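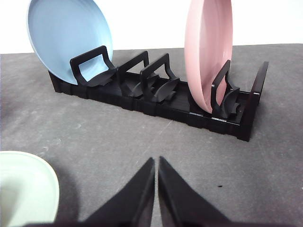 Which doors have to be unlocked before the audience comes in?
All exits from the hall floor and the balcony, plus the stage door on the loading side. The front lobby doors are checked last.

Prusodora Concert Hall
Pre-show safety checklist, with comments
Show: Piątek, anniversary concert
Date of check: 2018-08-06
Capacity for this show: 1,205, of which 272 in the balcony

Results are marked OK, FIX or N/A. A FIX item must be closed before doors open unless the comment says otherwise.

1. Exits and corridors

1.1 Exit doors open fully from inside - OK
1.2 Exit signs lit - FIX
Comment: Sign over the left balcony exit was dark. Lamp changed at 2:40 p.m. and checked again. Closed.
1.3 Corridors clear - FIX
Comment: Two empty flight cases from Trarnard were parked in the dressing room corridor, narrowing it by half. Moved to the loading bay. The crew has been told the cases stay in the bay until load-out.
1.4 Balcony stairs, handrails and step lights - OK
Comment: Third step light on the right side flickers. Usable tonight. Listed for replacement before the November bookings.

2. Stage and rigging

2.1 Stage deck level, no gaps - OK
2.2 Front edge marked with white tape - OK
Comment: Tape was renewed after the last show and is holding.
2.3 Drum riser locked and braced - FIX
Comment: Rear left leg was not pinned. Pinned and tested under load. Closed.
2.4 Safety cables on all hung lights - OK
2.5 Truss load sheet on file - OK
Comment: Sheet supplied by Trarnard. It lists 8 hanging points and all of them were matched against the ceiling plan.
2.6 Speaker stacks strapped - OK

3. Power and cables

3.1 Stage supply tested - OK
3.2 Cable ramps across walkways - FIX
Comment: One ramp missing between the mixing desk and the right aisle. Cable was taped down only, and tape alone is not accepted on a public walkway. Ramp fitted. Closed.
3.3 Outdoor cable run to the broadcast truck - OK
Comment: Cureo is recording the concert for television. Their cable goes out through the side hatch and not through an exit door. Please keep it that way at strike.
3.4 Backup lighting test - OK
Comment: House power was cut for 5 minutes. Emergency lights held in the hall, balcony and lobby.

4. Fire and effects

4.1 Extinguishers in place and in date - OK
4.2 Fire curtain drop test - OK
4.3 Haze machine - OK
Comment: Water-based fluid only. Smoke detectors over the stage stay on - the machine was run during sound check with no alarm.
4.4 Open flame or pyrotechnics - N/A
Comment: The band asked for candles on the piano during the last song. Not approved. Battery candles are fine.

5. Backstage and dressing rooms

5.1 Pass check at the stage door - OK
5.2 Dressing room doors open from inside without a key - FIX
Comment: Room 2 sticks. The latch was oiled and it now opens, but the lock is worn and needs a new one. Leave the door unlocked tonight and keep a steward in the corridor.
5.3 Kitchen appliances off when unattended - OK
5.4 First aid room stocked and open - OK
5.5 Radios tested on the show channel - OK
Comment: Weak signal behind the stage left wall. Use the wall phone there.

Open items at the end of the check: 1.4 (step light) and 5.2 (lock, dressing room 2). Neither one stops the show.

Doors may open at 7:00 p.m. Repeat 1.1 and 1.3 at intermission and write the time on the back of this sheet.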